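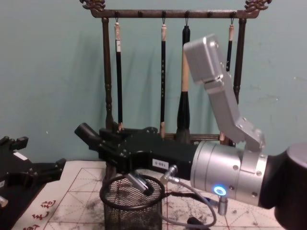

Nelo 2 Is Out: Motion Planning for Two Arms at One Table

20 February 2018

Hi, I'm Uriel Robles, and I get to write this one because I've been nagging everybody at Prernel to ship it! Nelo 2, our planning software for pairs of robot arms, can be downloaded starting today.

If you've used the first Nelo, you know its weak spot. It planned one arm, then the other, and when the two wanted the same bit of space it made one of them wait (and wait). The new planner, which we call Ham, works out both arms together and keeps updating as they move. On our own bench tests it settles on a joint path in 73 milliseconds, quick enough that I stopped getting up for coffee between runs.

We've been trying it out on calligraphy. Brushes hang close together on a rack, the cup sits on the practice mat between the arms, and a thin handle has to be aimed down into it at a slant without the wrist or its cables getting in the way. 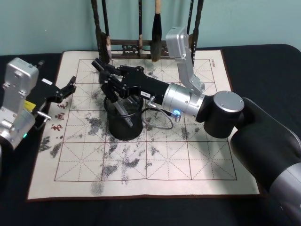
Cables were a big part of the work, by the way. Nelo 2 lets you draw a soft keep-out zone for anything that hangs or loops off a wrist, and the zone travels with the arm. You can also nudge a grasp angle by hand and see the new path right away, which is my favorite thing in the whole release.

Platov, our simulator, reads the same project files, so you can try a plan there first. We've packed 700 saved grasps in with the download, mostly thin handles and small cups.

Current Nelo customers get the upgrade free through September. New licenses are on the Prernel website, and press questions can come straight to me.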